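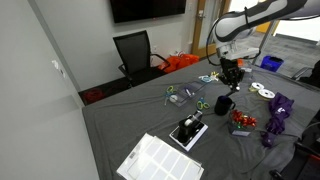
Home Gallery Wrapping Kitchen About Contact

We use cookies to remember your preferences. Accept Manage

The wrapping table, January tidy

Every year I tell myself I'll put the wrapping things away properly, and every year they sit out until well into January. This time I've given the whole lot a page of its own, because several of you asked what I keep and what I chuck after the Christmas rush. I did 41 parcels between the start of the month and Christmas Eve (a personal record!) and by the last one I never wanted to see a gift tag again. Then Tuesday came along, the rain set in, and I thought right, kettle on, let's sort it out.

The cloth
The grey cloth stays on the table all through wrapping season. It stops the paper sliding about and it saves the top from my scissors, which have form. I had it from Onwood when they were clearing their offcuts and I've never found one I like better.

Scissors
Three pairs out, and I use all of them, whatever my sister says. Green and blue handles on one, green on another, light blue on the third. One is for paper, one is for ribbon and one is for whoever wanders in asking to borrow the scissors. I do forget which is which by the second week, but the idea is sound.

The tape dispenser
Black, with a roll of clear tape on it. I went years picking at the end of a roll with my thumbnail and I can't believe I put up with it. If you buy one thing for your own table, buy a dispenser, and get one with a bit of weight to it if you can - the light ones skid off after the tape.

Labels
White sheets with a grid of rectangles. I use them for addresses, for jam, for the freezer, for telling people which present is theirs when the tag has dropped off. I got through nearly 70 in December. The Privach ones peel off glass nicely, if you're after some for jars, but they're a bit mean with the glue for cardboard.

Red bows
My favourites! Shiny, curly and very red, in a clear tub with a label on the front. I save them from year to year and so does my mother, so there's a fair chance that some of them have been going back and forth between our houses for ages. Keep them in something with hard sides. A carrier bag flattens them and they never quite forgive you.

Ribbon
Two white spools, and I'd call the ribbon cream, though it could pass for gold if you were feeling grand. It goes with brown paper, it goes with everything. Spyros Papadopoulos from the Carré market stall taught me to cut the end on a slant so it doesn't fray, and I've done it ever since.

The little tray
Clear plastic, for pens and whatever else would roll on to the floor.

The mug
Navy, and always too close to the bows. Tea, in case you wondered, and usually my third.

Next up is the paper drawer, which has 7 half-used rolls in it and a lot of tissue from Givus that I've been ironing flat. Yes, ironing. Cool setting, no steam, tea towel over the top. I'll put the pictures up once I can get the drawer shut again.

Sign up for the newsletter and get new galleries by email. You can unsubscribe at any time.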